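1/ OK, desk thread, because I finally have a tabletop I love and I need to talk about it somewhere. Get a drink, this runs on a bit.

2/ Background: I've worked at the same wobbly dining table since I moved to Velloddale. It had a scratch the length of my arm and a sticky patch by the left corner that survived every cleaner I own. In July I gave up and went looking for something with a nicer top.

3/ I wanted pale wood. I've had dark desks before and they make my little back room feel like a cave by 4 pm. Pale wood bounces what light there is, and I don't see every crumb the second it lands (I eat toast at my desk, judge away).

4/ Found it at Orkulmont, the secondhand furniture place behind the bus depot. They keep the tabletops stacked on their sides like records and you get to flip through them! I flipped through for ages. The man at the counter brought me a chair.

5/ Most of them were fine. Then I pulled one forward and saw the grain and made a noise in public. It has these soft ovals in the middle, like somebody dropped a pebble in a pond, and then long lines running off on a slant.

6/ Getting it home: 17 stairs, 2 of us, one landing where it had to go nearly upright. My neighbor took the bottom end and I owe him a cake. The wall has a tiny new dent and I've decided I like it there.

7/ Now the fun bit, what goes ON it. My rule for the first week was that everything starts on the floor and has to earn its way up. Best thing I've ever done with a desk. Most of it is still on the floor, and a good chunk has gone to the charity box.

8/ First thing up was the white stand. Round base, white post, very plain. I tried it dead center at the back and hated it, because it sat right on top of the prettiest grain. So off to the far left it went – and suddenly the whole middle opened up. 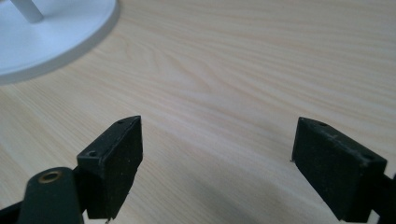 Top left corner for the stand, swirls left alone in the middle. Look at that grain!!

9/ See how light it gets toward the top? I could look at that all day. The nearer part goes a bit warmer and deeper, and that's where my notebook usually lands. I keep moving the notebook to look at the wood. Work is going great, thanks for asking.

10/ A few of you asked about the finish. It's smooth with a little bit of a sheen, more satin than shiny. I haven't put anything on it myself yet. I've got a small tin of Koletti wax that a friend swears by and I'm going to try it on the underside first, like a grown-up.

11/ For day to day I use a barely damp cloth, then a dry one straight after, going along the grain. Two minutes, tops. I do it before I make coffee so the desk is ready when the mug is.

12/ Speaking of mugs: coaster, always. I have a cork one and a felt one and the felt one slides around like it's on ice. Cork wins. If you have a favorite coaster please tell me, I have become a person who cares about coasters.

13/ The stand color was a bit of luck. I nearly went for black, then saw the white one on the Matsuda shelf at the hardware store and thought I'd try it against the pale wood. It's so calm! It has a little raised rim around the base too, and in the afternoon I get a soft gray shadow under the edge. Tiny thing, makes me happy.

14/ Still to sort out:
- a pen pot (the current one is a jam jar, and I might keep the jam jar)
- something for the cables, which are a disgrace
- whether the plant gets promoted from the windowsill

15/ On the plant, I'm leaning no. Water, soil, pale wood… I know myself. It can have the shelf and a nice view of the desk.

16/ Somebody did the math on how many hours I'll sit here and came out at 500 by the end of the season. Fine by me! I've sat 500 hours at worse things. The dining table, for example, which has gone back to being a place for dinner and looks very relieved.

17/ If you've got a pale desk too, please post it below, I want to see everyone's grain. Corners, swirls, knots, coffee rings, all of it. I'll put up the cable situation once it's fit to be seen – might be a while.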